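Community Help > Clubs and Events > Demos and open days

Planning a robot arm demo with cut flowers for an open day, what should I expect?

Asked by hmertens_mandton

Our makers' club in Mandton has an open day on a Saturday in March and I have been asked to run the robot table. We have two small arms on loan from Donura for the weekend. I saw a flower handling demo at the Yuen building last year and would like to do something like it, with tulips in a vase and the arms picking out one stem at a time.

What I don't know is how long a single run should be, how close people can stand, and how many flowers to buy. We had 95 visitors last time and they came in clumps, mostly after lunch. I have run arms on blocks and cups but never on anything that bends.

Hendrik Mertens

3 answers

Answer 1 (accepted)

I helped at the Yuen demo and have done two more since then. Tulips are a decent choice. The blooms stay closed if you keep them cool overnight, and the colors are easy to tell apart from the back row. We used pink with a yellow one in the bunch so that we could say "watch the yellow one" and everyone knew where to look.

Keep a run under 4 minutes. People will watch one approach, one grip and one lift, and then they want to ask questions. Stop the arm while you talk.

The leaves will give you more trouble than the blooms. They stick out sideways and the fingers get to them first. 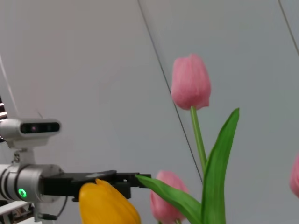

What to set up beforehand

Use a heavy vase and fix it to the table. Ours slid the first time and we lost half an hour finding the position again.

Strip the lowest leaves but leave a couple on. With bare stems it doesn't look like a bunch of flowers anymore.

Set the grip force on a spare stem before the doors open. Do it again at noon. Stems go soft in a warm room and the morning setting will crush them.

Put tape on the floor where you want people to stand. Add a second line for kids, farther back than you think you need. One person runs the arms and keeps a hand near the stop button, and a different person talks. I tried doing both and I was bad at both.

For flowers, buy three bunches and swap after lunch. We got through two and used the third to replace stems with bruised petals.

As for the background, plain is better. We put ours against a pale wall and people could follow the gripper without hunting for it. It also helps to have the arm come in level from one side and pause with the fingers short of the flowers. That pause is where I explain what is going to happen next.
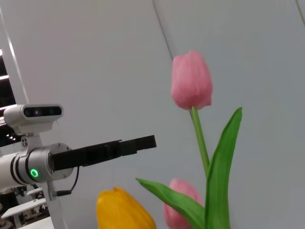
Do visitors need to sign anything before they watch?

Ask whoever insures the building. At ours, watching from behind the tape needed no form, but anyone who wanted to jog the arm by hand had to sign a sheet and have a member next to them.

Answer 2

I agree with most of that. I would skip the vase and use a block of wet floral foam. It holds each stem where you put it and you can space them out, so the arm has room to get in. The downside is that you can't show a stem being lifted out cleanly, because the foam grips it.

Check your power outlets too. We did an open day in a hall from 1936 and there was one working socket on the side we needed. Bring a long extension cord and tape it down.

If you log your runs with Inoter, clear the old ones first. Ours had 1131 saved and the list took forever to load with people standing there waiting.

Answer 3

silk flowers. no water no mess

Comment from hmertens_mandton

Thanks all. I will go with real tulips and keep some silk ones under the table for late in the day. Good point on the second person, I had planned to do it alone.

Comment on Answer 3

Silk stems have wire in them and don't bend the same way, so redo the grip setting if you switch.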